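Drornus tabletop set, gripper comparison
Version 2, November 2021
Maintainer: Chak-lun Tse

Summary

Simulated pick episodes for comparing two gripper models, Tornercombe and Ho, on the same arm. Scenes run in the Pramley simulator. There are 400 episodes, 300 for tuning and the rest held out. Room, furniture and table stay fixed within a scene file.

Each episode stores joint positions, gripper command, contact flags and rendered views. Time limit is 30 seconds.

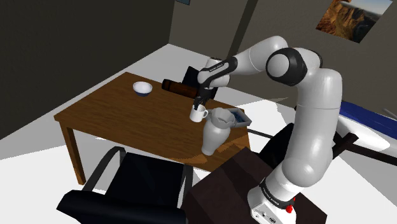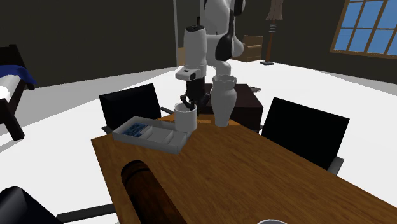

Gripper results are scored on the rim grasp, since that is where the two finger models differ most. A grasp counts if the object clears the table and is still held at the time limit. Approach clearance is logged separately. With the vase standing close to the mug, a wide opening can touch it before the fingers reach the rim - these contacts are flagged and kept in the set. Do not filter them when comparing against August results, which used the same rule.

Known issues

- Contact flags drop out for single steps on thin walls. Smooth before use.
- Finger friction is one value per gripper and was not tuned per object.
- Views are rendered without sensor noise. Depth is exact, so scores from depth-based controllers will look better than they would on hardware.
- Resetting a scene does not reset the controller integrator. Call both.

Related

Drornus bin set
Ho finger model, change log
Pramley scene file format
Tornercombe controller notes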